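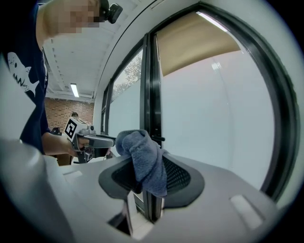
I print shirts at home and sell them at the Drikent market, and the question I get most is how to keep the print from cracking. Wash it inside out in cold water and skip the dryer. A white design on dark navy, like the shark T-shirt, shows every crack, so it pays to be careful with those.

2/ New prints need time. I tell people to wait 5 days before the first wash. Tirta Osman waited one and had to order again.

3/ No fabric softener. It leaves a coating and the ink starts to lift at the edges.

4/ If you have to iron, turn the shirt inside out and keep the heat low. Never iron straight on the ink.

5/ My oldest test shirt is at 70 washes. The collar went before the print did. Next batch is in May, 11 shirts, mostly mediums.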